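Open House Visit Report: Tikaver Townhomes, Utport

Tikaver is a townhome development on the north side of Utport, two blocks back from the harbor road. The developer, Rebane, opened three finished units to the public in April, from 10 a.m. to 3 p.m. Sales are handled by Plorkico. I went through all three units, the mechanical rooms, the shared garage and the part of the site still under construction. Notes are in the order of the walk.

Site and approach

The plan calls for 24 units in four rows. One row is complete, the second is framed and roofed, and the other two are foundations only. Access is by a single two-way drive off Alder Street. The drive has its base course of asphalt but no top course, so the manhole rims stand proud of the surface. Buyers in the first row should ask for the paving date in writing.

Surface drainage runs to a planted swale along the east fence. It had rained overnight and there was standing water at the low end at 10:15, gone by the time I left. The swale is common property and its upkeep is paid from the monthly dues.

Parking is one garage space and one outdoor space per unit. Guest parking is limited to the strip by the mailboxes.

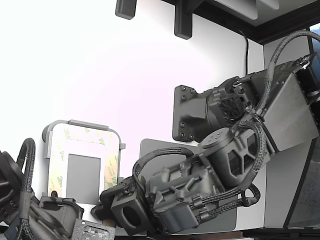
Unit types

Type A is the interior unit: two bedrooms, one and a half baths, 1000 square feet over two floors. Type B is the end unit, with the same plan plus a side window in the living room and a larger upstairs closet. Type C adds a third bedroom over the garage and a second full bath. All three types were open.

The Type A ground floor is one room, with the kitchen against the party wall. Counter run is adequate for two people. The pantry is a shallow cabinet with fixed shelves. The half bath is under the stairs and the ceiling slopes to a height that will bother anyone over six feet. The door swings out into the hall and meets the coat closet door if both are open.

Upstairs, the bedrooms are close to equal in size, which suits roommates or a home office. The hall laundry closet takes a stacked pair only. The dryer vent goes straight up through the roof, and the cleanout is behind the machine.

In Type C the bedroom over the garage has its own thermostat. The floor there was noticeably cooler than the hall. The agent said the garage ceiling is insulated to code but could not give the R-value on the spot. I have asked for the drawing.

Finishes

Ground floor is luxury vinyl plank, bedrooms are carpet, baths are tile. Plank joints were tight in Types A and C. In Type B there is a slight lift at the patio door threshold, marked for correction on the punch list taped inside the closet.

Trim is painted MDF throughout. Miters were clean at the windows and less so on the stair skirt. Interior doors are hollow core, with a solid door between house and garage. Kitchen cabinets have plywood boxes and soft-close drawers. The standard counter is quartz in two colors, and the upgrade list offers four more.

Paint is a flat off-white on walls and ceilings. Flat paint in a stairwell marks easily, and there were scuffs at hand height in all three units after one morning of visitors. An eggshell finish is available as an option before closing.
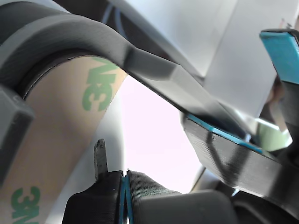
Elīna Siliņa

Mechanical and utilities

Each unit has its own heat pump, mounted on a pad behind the patio, with the air handler in a closet off the upper hall. Filter access is from the front and needs no tools. The water heater is a 50-gallon electric tank in the garage, in a drain pan piped to the outside. Shutoffs for the kitchen and baths are labeled. The main shutoff is behind a panel low in the garage wall and is easy to miss.

The electrical panel is 150 amps. A conduit for a car charger is run to the parking side of the garage, but the breaker and wiring are extra. Water and sewer are city services, metered per unit. Trash is picked up from individual carts kept in the garages, and the carts take up a good part of the side clearance.

Noise between units

Party walls are two separate stud walls with an air gap. I stood in Type A while two groups walked the stairs next door. Footsteps on the stairs could be heard faintly; voices could not. The harbor road was audible upstairs with the windows open and inaudible with them closed. No trucks passed during that check, so it should be repeated on a working morning.

Dues and rules

Monthly dues cover exterior maintenance, roof reserve, landscaping, the swale and the master insurance policy. Owners insure from the drywall in. The rules allow two pets and rentals of six months or longer. Short-term rentals are barred. The reserve schedule in the handout starts from zero and assumes all four rows are sold; it does not show what happens to the dues if the last two rows are delayed. I raised this at the desk and was told a revised schedule is being prepared.
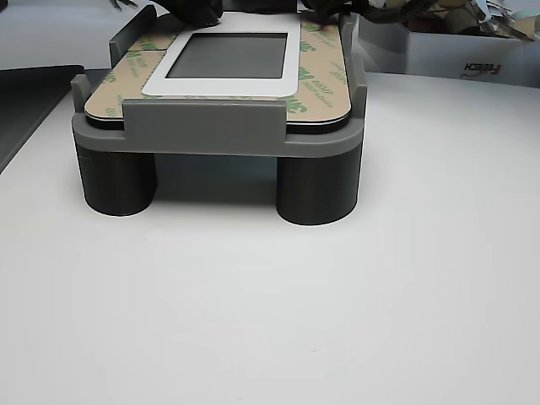

Sales status and terms

Plorkico reported 14 units under contract, including every end unit in the first two rows. First-row units can close 30 days after contract. Second-row units are quoted for fall, with an extension clause in the builder's favor. The deposit is five percent, refundable until the end of the inspection period.

Rebane permits an independent inspection before closing and one more visit at eleven months for warranty items. The structural warranty is ten years and transfers to a later owner without a fee.

Open items

R-value of the garage ceiling in Type C: requested.
Date for the top course of asphalt: not given.
Revised reserve schedule: to be sent by email.
Correction of the Type B patio threshold: on the punch list, no date.
Height at the low side of the half bath ceiling: not on the plan, to be measured at the next visit.

The finished units remain open by appointment through the sales office at the Alder Street entrance. Visitors to the second row need closed shoes and must be accompanied by site staff.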